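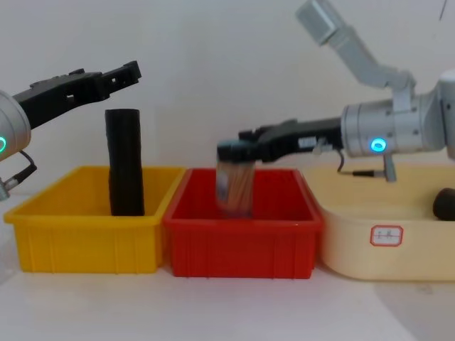
Yellow, red and cream bins on a white tabletop

Groltiseck Mirnutov 45 – rugged phone with large battery

The Mirnutov 45 is the second phone which Groltiseck makes for people who work outside or in a warehouse. It keeps the 6-inch screen of the first model, but the body is slimmer and the weight is now 162 grams. The side buttons are bigger, so you can press them with gloves on.

The battery lasts two days with normal use. With the supplied charger, 30 minutes of charging gives you enough power for one working shift. Please note that the charger of the older model fits the socket but charges more slowly.

Storage is 64 GB, and a memory card can be added. The contacts list holds 2,000 entries – useful if your company shares one directory on all phones. Two SIM cards can be used at the same time.

In the box: phone, charger, cable, wrist strap, short guide in English and Portuguese.

Colours: black or dark green. The green version arrives in May.

For orders of ten phones or more, please write to Hélder Figueiredo at our Arulwood office. Repairs and spare batteries are handled by Joaquim Garcia, Teixeira service desk, open until 17:30.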